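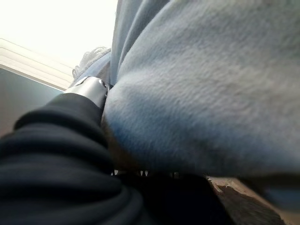

Fleece is the load that gives most owners of the Nimri folding arm trouble in the first month. The arm is sold for shirts, towels and pillowcases, and its factory settings suit flat cotton. A thick garment behaves differently. The light blue fleece bulges up against the metal of the wrist, and the black sleeve over the forearm is bunched into heavy folds, so there are two soft materials and one hard part meeting in a small space. The tips below apply to the standard Nimri kit with the fabric sleeve fitted. They were checked on software version 26.

Grip setting
Use the "thick" profile for fleece, wool jumpers and anything with a lining. The default profile closes too early and takes hold of the nap only. If the garment slips twice in succession, stop the cycle and lay it out again by hand.

Laying out
Place the garment face down with the hem towards the arm. Close zips fully and tuck the pull inside. Turn hoods flat. Drawstrings should be knotted short or removed. Ribbed cuffs and waistbands curl when they are picked up, so press them flat with the palm before starting.

Table surface
A bare wooden board works, provided the edge is sanded. Rough grain catches on knitwear. Ballar sells a felt mat cut for the kit, but a cotton blanket pulled tight and clipped underneath gave the same result in our use. Avoid oilcloth, on which heavy garments slide.

Light
The wrist camera copes badly with a bright window behind the work. Turn the table so that daylight falls from the side, or draw a blind. Pale garments on a pale mat are the worst combination.

Care of the sleeve
Take the sleeve off every 200 cycles and shake it out. Wash at 30 degrees without softener. Dry flat. Refit it with the seam on the underside and leave some slack at the wrist. A sleeve pulled tight restricts the last part of the rotation and brings up fault code 83, which clears after a restart. Lint collects where the sleeve ends; remove it with a dry paintbrush. Do not use oil on the wrist.

Lint and static
Run fleece last. Synthetic fibres shed on to the mat and transfer to dark clothes in the next batch. A damp cloth over the mat between batches is enough.

Hire or purchase
Stundura offers the same kit on monthly hire, with the mat and a spare sleeve included. The minimum term runs to the end of February. For a household that folds two loads a week, hire is the sensible way to find out whether the arm suits the clothes. The Hitanwood stand is an extra in both cases and can be left out if the table is at least 70 cm deep and does not rock.

Page checked 18 Nov 2022. Settings may move to a different menu in later software.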